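Open afternoon at the Drorik workshop

Members who signed up for the April visit met at the side door at 3 and were shown straight through to the back room, where Drorik works on teaching robot arms to handle household things. Minby set up the trip for us after last winter's talk, and all the places were taken within a week. The group was split in two so that everybody could get close to a table.

Huw Hopkin ran the first half. He kept the talk short and spent most of it on the hand-held grippers. A person holds one in each hand and does a job with them, such as moving a cup or putting something on a shelf. The movements are recorded, and the recordings are used later to train an arm that has the same kind of fingers. Drorik collects these recordings all day long. A good run is short, often well under a minute, and the same job is done again and again with the objects shifted a little each time.

A full set for one job is 600 runs. The one they were in the middle of when we came had reached 263. Huw said the runs that go wrong are marked and kept, and that the people doing the recording change over every 40 minutes, as hands get tired and tired hands get careless.

He also talked us through the fingers themselves. The tips are blocky and flat on the inside, and they are held on with screws so a worn pair can be swapped for a new one. Most of the questions in our group were about grip. Flat fingers do well on boxes and handles and less well on anything round and smooth, and the team has tried several pads with mixed results. 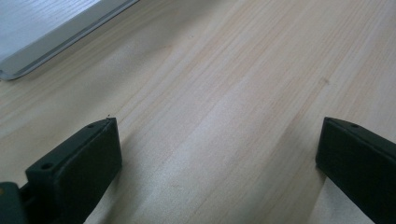

Edum wanted to know why they don't just program the arm and skip the recordings, and was not fully convinced by the answer, saying that a factory arm has been putting the same part in the same spot for decades without anyone showing it how. Huw agreed that for the same part in the same spot, a program is the better choice. His point was that a kitchen is never laid out the same way twice, and that writing rules for every case takes longer than showing the arm many cases. They went back and forth on this for a while, and I think both of them enjoyed it.

After the tea break we moved on to the two-handed work. It is harder than it looks. The person has to keep both grippers in view and avoid knocking them together, and the wrists have to stay loose. The task that afternoon used a white mug and a two-level wire rack on a light wood table. New starters at Drorik practice for almost a week before any of their runs go into a set.

Several of us had a turn. I found that the hard part was judging depth, as your own fingers are farther from the object than you are used to. Turning the wrist also feels odd at first because the jaws swing out wider than your hand does. The staff were patient, and the practice runs were not saved, so there was no harm in being slow.

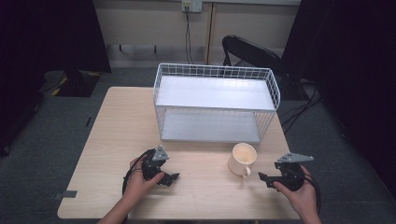 If you missed it

Drorik is willing to have a second group if there is enough interest. The format would be the same, with a talk, a break and a turn with the grippers. Closed shoes are needed in the back room and there is no parking at the side door, so please use the lot behind the Hopkin building and walk around. Put your name on the sheet at the front desk or reply to this newsletter.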